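January 30, 2025

Quick one before bed becuase I will forget all of it by the weekend otherwise. Went to the Breklow open day. Drove over after lunch, parked two streets away, walked in with wet shoes.

Breklow is the automation place out past the rail yard, if you don't know it. Used to be a carpet warehouse. They do an open day every January and I've missed every one until now. Free, you sign a sheet, you get a sticker, they wave you through. I was expecting big orange car-factory stuff behind fences. There was a little of that near the door, with a crowd on it, so I skipped it and went to the back room where the Berby demo was.

Berby is their name for the two-arm setup. No idea what it stands for, asked, got a shrug. The whole thing is about household stuff. Picking up, putting down, moving things from here to there, all the boring jobs a kitchen is made of. They do it with toys. Play food, play pots, a plush corn cob I wanted to take home.

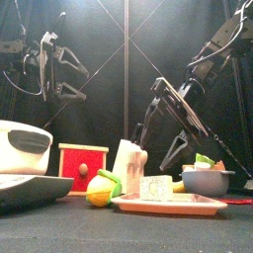 *Berby, both arms over the toy kitchen. Corn up front, banana hiding behind the sponge.*

So the room. Some 100 people through it in the afternoon, according to the guy with the clicker, and it is not a big room. Warm. Smelled like coffee and new carpet. I got a spot at the rope and stayed there way too long.

First thing I noticed is how slow it all is. Much slower than the videos online, which are sped up half the time anyway. You stand there going come on, come on, and then it closes on something and the whole rope goes "ohh" like it's fireworks. I did it too. A kid next to me kept up a running commentary for the robot the entire time. "Now you go DOWN. Now you go down MORE." Better than the official talk, to be fair.

The official talk was every half hour. 4 slides, kind of rushed, screen too bright. What I got out of it:

- every object is its own problem. Soft things squish, shiny things confuse the cameras, small things get hidden by the fingers right when you need to see them
- each arm has its own little camera down by the gripper, so it gets a close-up as it reaches
- they had 300 runs on this one set of toys before the open day and they still call it early
- the software that plans the moves is called Uzor, the part that handles the gripping is Ano. I may have those backwards

The camera thing was the bit that got me. They had the gripper views up on a side monitor and I ended up watching that more than the arms. Totally different feeling. From the rope you see two big arms and a table of toys. From the gripper it's just fingers, dark table, and whatever thing is next. Like looking at your own hands.

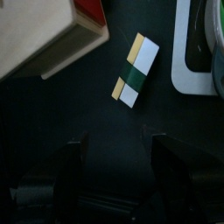

I asked one of the engineers whether the small stuff is harder than the big stuff and she said it depends on where you have to grab it. A little block is okay if you come in along the right side. A pot is a pain because there are so many ways to hold a pot and most of them are bad. Then she said cups are her personal enemy. Round, tips over, rolls, handle always facing the wrong way. I have a dishwasher at home so I know exactly what she means.

Also asked what happens when it misses. It just goes again, she said, or somebody resets the table and they write it down. Fine by me. Nobody at the rope seemed to mind a miss, if anything people liked those more.

Things I'd change if Breklow ever reads this. Put the monitor higher. I was fine but there was a row of short people behind me seeing nothing but coats. Do the talk slower, or print the slides. And put a label by the table saying what job the arms are on, I spent ten minutes guessing and I was guessing wrong. Thought they were clearing up. They were setting out.
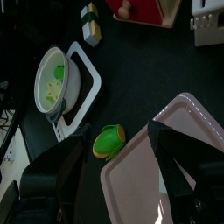

*Gripper's eye view: star fruit in the pot, and the green cup on its side by the pink tray.*

Stayed maybe an hour and a half in the end. Had 2 cups of the free coffee, bad idea, still wide awake. Talked to a man who fixes elevators and was very unimpressed by everything except the cables, he had a lot to say about the cables. Too many loops, in his view. I nodded along.

Did I come away thinking I'll have one of these in my kitchen? No. Not soon. But I went in figuring the hard part was the arms, and I left thinking about cups. Been looking at my own counter all evening. The colander. The lid that doesn't match anyting. Good luck to it.

They said the Uzor people might do a longer evening session later on, with sign up. If I hear a date I'll put it in the sidebar. Parking on the side streets is free after six, the lot next to the building is not, ask me how I know.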